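4.2 Comparing the two hand-held grippers

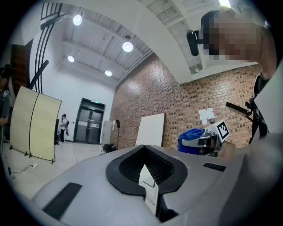 3 min read

Figure 4. View from the camera on a hand-held gripper during the shared-space sessions. A second hand-held gripper, with a checkered marker on top, is held out near the centre.

The bench tests in Section 4.1 were done one gripper at a time. For the second part of the comparison we moved to a large open room and had more than one operator working at once. We wanted to know whether the ranking from the bench would hold when other people, other grippers and a lot of background were in view of the camera.

Two gripper versions were compared, which we call Hisik and Shin. Both used the same fisheye lens and the same controller settings. They differ in the finger linkage and in the spring behind the trigger, with Shin being the stiffer of the two. All sessions were recorded through the Plorura logging software, and the operators were given 15 minutes of practice with each version before any trial was counted.

In total we ran 800 trials, split evenly between the versions. A trial was one pick and one place of a soft object. Rasmus Lukoševičius set the order of trials, and Darius Sproģis scored them from the recordings without being told which version was in use. A trial was scored as failed if the object was dropped or if the camera track was lost before the place was finished.

The wide lens takes in a good deal more than the work area. In Figure 4 the gripper housing fills the lower half of the view, while the ceiling lights, the brick wall and the glass-panelled doors at the back all show above it. This was useful for tracking, as fixed features high in the room stayed in view when an operator bent over the object. It also meant that people moving nearby took up part of the picture, and a few of the lost tracks came when an operator stood close to the lens.

Hisik had fewer drops on soft objects. Operators said they could feel the fingers close and eased off sooner. Shin held heavier items more firmly but tended to push soft ones out of the grip when the trigger was pulled quickly. Tracking losses were spread evenly over both versions, as we expected with the same lens on each.

Some 105 trials had to be repeated after a clock fault in the logger - the trigger signal and the video had drifted apart. The repeated trials were run in July with the same operators, and the fault did not come back. We left the first attempts out of the scores.

The ranking from the bench held in the shared room, although the gap between the versions was smaller. We put this down to fatigue. Operators at Werbridge worked in longer blocks than on the bench, and the lighter trigger on Hisik was less of an advantage late in a block, when grip timing became uneven with both. Section 4.3 looks at block length on its own.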